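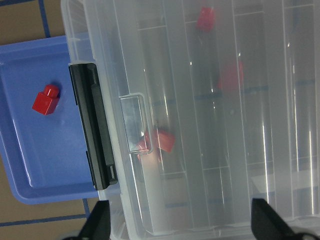

Re-indexing the loft boxes took most of August evenings. The old scheme was one number per box and a spreadsheet, and it failed for a dull reason: things moved and the spreadsheet didn't.

The new scheme numbers the shelf position and leaves the box blank. There are 49 positions. Each has a card taped to the shelf edge, and the contents go on the card in pencil. If a box moves, its card moves with it and gets the new position written at the top.

Labels first. I tried two kinds of tape from the hardware shop in Savcombe. The paper one lifted at the corners within a fortnight – the loft reaches 30 degrees under the tiles – and the cloth one has held so far. Pencil has not faded. Felt pen did, on the side facing the skylight.

Lids matter more than I expected. A lid that bows by even 2 mm lets dust in along the long side, and stacking makes it worse. I now put the heavy boxes on the floor and never stack more than two high.

Omolara Effiong asked whether I still keep the spreadsheet. I do, as a monthly copy of the cards, typed up in position order. It has 108 rows at present, one per item worth finding again. Cables are a single row.

Still to do: positions 41 to 49, behind the water tank, where the boarding stops short.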